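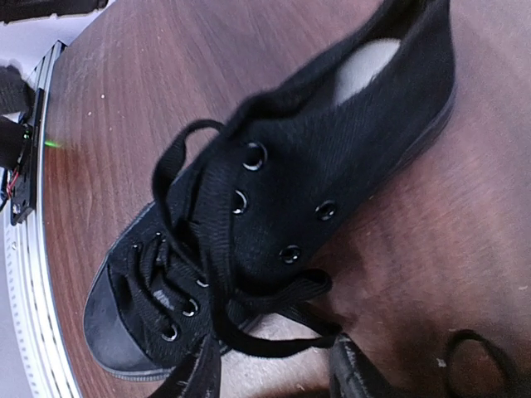

Figure 4. Black canvas high-top on a round wooden surface.

4. What people told us about their fitted sheets

I'll admit I came to this part of the project with a grudge. I have slept on a fitted sheet that lets go of the same corner every night for years, and I wanted somebody to blame. So when Guðlaug Vigfúsdóttir suggested we add a few sheet questions to the bedding diary, I said yes before she had finished the sentence (she'll confirm this, and she does so at parties).

We mailed the diary to 531 households in and near Waltitbridge and got 427 back in a state we could use. The ones we set aside were mostly blank past the second page. A few had been filled in by two people who clearly disagreed, and I kept going back to those even though we couldn't score them. In one, every entry reads "sheet fine" in blue ink and then "sheet NOT fine" in pencil underneath.

4.1 Slipping corners

Seventy percent of the diaries mention at least one corner coming loose during the two weeks. That's higher than I'd guessed, and a good deal higher than Kári Lykkegaard had guessed, and he was the one who had to buy lunch. The corner that came off was nearly always at the head of the bed. We had a box on the form for "which side do you sleep on," and I was sure the loose corner would follow the heavier sleeper, or at least the one who gets up in the night. I couldn't find it. I split the diaries every way I could think of and the loose corner just sat there at the head end, on either side, with no interest in my theory.

Mattress depth did much better. People who had added a topper without buying new sheets complained the most, and they complained in longer sentences. A topper adds height, the pocket of the sheet stays the same, and the elastic ends up gripping the side of the mattress where it should be tucked well under. Plenty of people knew this perfectly well and hadn't replaced the sheets, as they were good sheets and there was nothing wrong with them. I have a lot of sympathy for that.

4.2 The home visits

We followed up with 40 households and measured their beds. I did most of these with Kári, a tape measure and a clipboard that kept shedding its pages. We took the mattress depth at all four corners, then the depth of the sheet pocket laid flat, then the elastic both relaxed and stretched. Stretching elastic evenly is harder than it sounds! We ended up hanging a small bag of rice from it and waiting for it to stop bouncing.

Two things stood out. The first is that pocket depth on the label and pocket depth on the bed are two different numbers once a cotton sheet has been through a hot dryer for a year or so. Most of the older sheets came up short against their labels, and the households that line-dried were closer to the mark. We only had the owners' word for how each sheet had been dried, so please don't lean on that one too hard. The second is that sheets with elastic all the way around the hem held better than sheets with elastic at the corners only, and this was true on deep mattresses and on shallow ones.

We also tried two add-on products in the homes that were willing. The Prutach strap runs diagonally under each corner of the mattress and clips to the hem on both sides. The Zisuleo band is one long loop that goes around the whole bed, over the sheet. Both kept the corners down. The straps were a pain to put back on laundry day, and several people had quietly stopped using them by the time we called again. The band was easier, but it left a ridge that one very polite man described as "present." I tried the band at home and I know what he means.

4.3 What we didn't ask

I wish we had asked about flat sheets. A handful of people wrote in the margins that they had given up on fitted ones altogether and now fold hospital corners, and they were by a wide margin the most cheerful diaries in the pile. We can't say anything proper about them, as there was no question for it. I also wish we'd asked about waterproof protectors, which seem slippery to me and turned up under a fair number of the sheets we measured. Guðlaug thinks the protector matters more than the topper does. She may be right, and the next round, which starts in April with the Ravn sheets, has a whole page on it.

One last point on wording. The diary asked whether a corner had "come off," and some people took that to mean fully off and pinging across the mattress, while others counted any corner that had ridden up over the edge. We left both kinds in. If you'd only count the first kind, our share is too high for you, and I can't tell you by how much.

Last updated: April

Comments

marjoram_k: Full elastic hem is the way to go. I switched after we got the thick topper and haven't had a corner up since. Took me three sets to learn it though.

Dell P.: Did you look at jersey sheets separately? Mine stretch so much that the pocket depth is anybody's guess.

quiltside: Hospital corners person here and yes, very cheerful. My grandmother would be so proud to be in a paper, even in the margins.

Dell P.: Also what size was the bag of rice? I want to test mine.

tomasine: We have the strap kind and I can vouch for the laundry day part. They live in a drawer now.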